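Intro to Animation, Unit 9 handout: Timing, holds and the long pause

Hi all. I promised you a write-up of what we covered, plus the bits I skipped when the projector lamp started flickering. We watched the first two episodes of Dotwood, so if you missed them, please catch up before you start the worksheet (the library has the subtitled version on reserve).

Let's begin with the hold. A hold is a drawing that stays on screen without changing. TV animators lean on holds to save drawings, sure, but in Dotwood they also carry a lot of the feeling. Remember the train platform scene? Sang hears the news and her face doesn't move at all. All we get is the wind on the soundtrack and one strand of hair. I've seen that episode maybe a dozen times and I still lean forward in my chair! 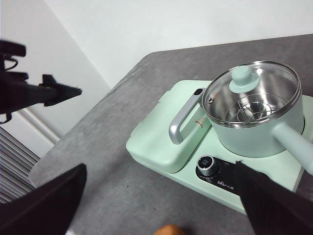

Next, "on ones" and "on twos." On ones means a new drawing for every frame of film. On twos means each drawing stays up for two frames. At 24 frames a second, that gives you 24 drawings or 12, and a lot of TV anime goes down to threes for talking scenes. Candela Alcaraz asked whether a viewer can tell. Mostly you feel it before you spot it – the chase in episode two switches to ones when the stairs give way, and the whole thing suddenly gets slippery and fast.

Please don't write "smooth" as if it means "good," by the way. I had a stack of papers last term that did this and I circled it every single time. Choppy can be a choice. Look at how the forest spirits move compared with the kids.

Now sound. Onni Manninen brought up the English dub, and he's right that the pauses play differently there. The mouth movements were drawn for the Japanese lines, so the English script sometimes has to fill a gap or hurry through one. Watch the kitchen argument in both languages and mark down where the silence falls.

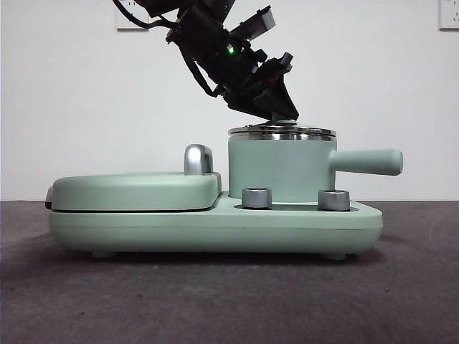
For the worksheet, pick one scene under 92 seconds long. Step through it and note each hold you find, how long it lasts, and what you hear during it. Then write 70 to 100 words on one hold you'd cut or stretch. I want an opinion, so go ahead and be bossy with the director.

Reading is the Heidrun Gasser chapter on limited animation, just the first half. She's hard going on budgets – skim that part and slow down when she gets to faces. Impi Hirvonen has the spare copy of the packet if you lost yours.

Next unit: backgrounds and color. Bring pencils.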